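Lunow > A empresa > Quem somos

Quem somos

A Lunow monta e testa cabos de rede. Ficamos em Skisville, no galpão da antiga tecelagem, e somos 70 pessoas em dois turnos. Daqui saem cabos prontos para escolas, hospitais, estúdios de rádio, painéis de elevador, e cada um passa por um teste elétrico completo antes de ir para a caixa. Não por amostragem: todos, um por um.

Começamos com seis pessoas e uma bancada emprestada. O primeiro pedido foi da Wallgate, que precisava de cabos em comprimentos que ninguém queria cortar, e a gente cortou. A Wallgate continua cliente e continua pedindo comprimentos esquisitos! Hoje o nosso catálogo tem 894 códigos ativos, e boa parte deles nasceu assim, de um telefonema de alguém que não encontrava o cabo certo.

Como entrou a automação

Quem já trabalhou com teste de cabo conhece o movimento: pegar o plugue, achar o lado certo, encaixar, ouvir o clique, esperar o resultado, apertar a trava, puxar, pegar o próximo. São 108 encaixes por hora num ritmo confortável, e no fim do turno quem sente é o polegar. Durante anos tentamos resolver com rodízio, com luva, com pausa mais comprida. Ajudou um pouco. O polegar continuava reclamando.

A célula Baysal (o nome foi escolhido em votação no refeitório e ganhou de lavada) foi montada por nós mesmos, com um braço robótico e uma garra de dois dedos. Zyanya Tovar, que veio da bancada de crimpagem e hoje cuida da célula, passou semanas descobrindo como segurar um RJ45 sem torcer a capa e sem esmagar a trava. Ela tem um caderno inteiro só de ângulos. Vale a visita só para folhear o caderno — e ela gosta de mostrar.

Uma coisa que aprendemos logo: o plugue é fácil, o cabo é que dá trabalho. Cabo tem memória, volta para a curva em que foi enrolado, empurra o conector para o lado na hora do encaixe. Uma pessoa corrige isso sem perceber, com o dedo mindinho. O robô precisa que alguém tenha pensado no assunto antes, e esse alguém é sempre gente da bancada, porque é quem sabe como cada lote se comporta. Capa fria de manhã cedo é mais dura que capa de depois do almoço, por exemplo. Isso está no programa hoje, e veio de uma conversa de café.

O que mudou para a equipe

Mudou bastante coisa, e vamos contar também o que foi difícil.

O teste repetitivo dos códigos de maior volume é da célula. As pessoas que faziam esse trabalho estão em três lugares: preparação de lotes especiais, análise de falhas e a própria célula, que precisa ser alimentada, ajustada e vigiada. Ninguém foi dispensado por causa dela, compromisso que assumimos por escrito antes de comprar o primeiro parafuso.

A análise de falhas foi a grande surpresa para nós. Antes, cabo reprovado ia para um caixote e, quando sobrava tempo, alguém abria. Nunca sobrava. Agora Selim Aydoğan e mais dois colegas abrem os reprovados no mesmo dia, olham o conector na lupa, conversam com a crimpagem e ajustam a ferramenta. O Selim fez teste manual por anos e enxerga um contato mal assentado de longe, é uma alegria ver esse olho bem aproveitado!

O difícil: os primeiros meses foram cansativos. A célula parava, alguém tinha de largar o que estava fazendo, e o pessoal do segundo turno se sentia abandonado porque quem sabia mexer já tinha ido para casa. Reclamaram com razão. Refizemos a escala e hoje há gente treinada nos dois turnos, com horas de treinamento pagas e dentro do expediente. Quem aprende a operar a célula sobe de faixa salarial. Quem não quer, não precisa; temos colegas que preferem a bancada e são ótimos nela.

O barulho também mudou. O galpão ficou mais quieto de um lado e ganhou um bipe do outro, e o volume do bipe já foi negociado mais de uma vez.

Quem cuida do quê

Remzi Gezer — produção e escalas. É a ele que se pergunta sobre turnos, inclusive os de dezembro.
Zyanya Tovar — célula Baysal, garras e programas.
Selim Aydoğan — análise de falhas e devoluções.
Yavuz Öztürkmen — compras, amostras e cabos sob medida.

Visitas e estágios

Recebemos turmas de escolas técnicas e gostamos muito disso. A visita passa pelo corte, pela crimpagem e pelo teste, e quem quiser pode tentar bater o ritmo da célula na mão por cinco minutos (o recorde de visitante está anotado na parede). Para estágio, não pedimos experiência com robôs. Pedimos paciência com coisas pequenas: um contato dourado fora do lugar já reprova o cabo, e é preciso gostar de procurar por ele.

O próximo passo é ensinar a célula a lidar com plugues de capa nervurada sem trocar os dedos da garra a cada lote. A borda serrilhada segura bem, só que o alinhamento na vertical ainda pede ajuste fino de cor para cor, de fornecedor para fornecedor.

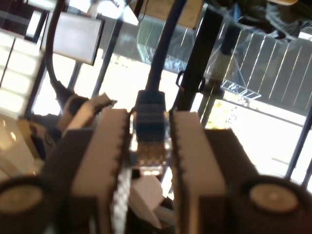 Zyanya quer chegar a um único par de dedos para toda a linha RJ45, e o caderno dela já está no segundo volume.

Texto revisto em agosto de 2021.

Leia também
Como medir um cabo antes de encomendar
Crimpagem: as ferramentas que usamos
Vagas abertas no segundo turno

Comentários

Kaan Tuncer
Fui com a minha turma e perdi feio para a célula. O polegar doeu até o dia seguinte! Vocês recebem grupos à noite também?

marta_redes
Que bom ler que o treinamento é no horário de trabalho. Onde eu estava era no sábado e sem pagar.

J. Prado
Fazem blindado de 70 cm? Só encontro de meio metro ou de um.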